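The Soap Report
by Catherine Haldane

Shona Nisbet had been told the fault was fixed. She had been told this in February, by three people in the same building, and she had written it down each time with the name of whoever said it.

"Watch it run," Finlay Cruickshank said, and turned the monitor toward her. "Small pale thing, tray by the sink. A child could do it."

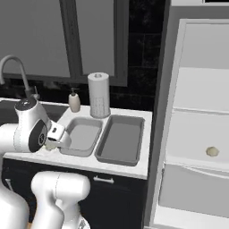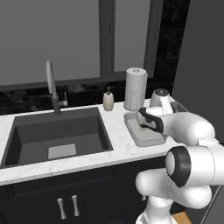 The simulated kitchen, with the arm at work.
Vol. 2, p. 759

"It's a rendering," Shona said.

"It's a physics simulation."

"It's a drawing that does sums. What is the thing, anyway?"

Finlay leaned in. He had been at Lamont for six years and it seemed he had never been asked. "Soap, I think. Or cheese. The planner doesn't care."

She wrote down that the planner didn't care.

The real arm was two floors below them, in the test kitchen, with a padlock through its power switch. It had been locked out after it put a bar of soap on a tray and then kept going down. The tray broke. The counter under the tray chipped. Ruaridh Cairns had his hand on the counter at the time, and he was lucky in the way people are when they have a habit of fidgeting.

The log said the placement had succeeded. That was the part Shona kept coming back to. Run 1845, status green, all the way through.

"The force limit was wrong," Finlay said. "Somebody at Komstead typed it in with an extra zero. We took the zero out. Since then we've done 600 placements in the kitchen up there, and not one over the limit."

"Up where?"

He pointed at the screen.

"And how hard is that counter?" she asked.

"How do you mean?"

"If the arm pushes on it. Does it push back?"

Finlay opened a settings panel, scrolled, closed it, and opened a different one. It took him a while. Outside, a delivery van backed up, beeping, and stopped.

"Contact's turned off for the counter," he said. "It slowed everything down. But the trays have contact."

"So it could push through the counter and you'd get a green."

"It wouldn't, though."

"Would you get a green?"

He didn't answer, so she wrote the question down and left a space after it.

Kirsty Crichton came in with the release form and a pen already uncapped. She ran the Steklow account, and Steklow wanted its arm moving again by Monday. She put the form on the desk between them. It had a box marked VERIFIED and a line for the safety officer.

"Finlay says six hundred clean runs," Kirsty said.

"He does say that."

"So what's missing?"

"A counter," Shona said.

Kirsty looked at Finlay. Finlay was looking at the screen, where he had started another run.

"How long to turn it on?" Kirsty said.

"Ten minutes. Then overnight, to do them all over again."

"And if they're clean?"

"Then I'll go downstairs and stand behind the guard," Shona said, "and we'll do it with real soap, and Ruaridh can choose where he puts his hands."

Kirsty capped the pen. She took the form with her, and they heard her on the phone before the door had closed, telling someone Tuesday.

Finlay found the setting and changed it. He asked whether she wanted to stay for the first one. She pulled a chair over from the next desk, turned to a clean page, and wrote the time at the top.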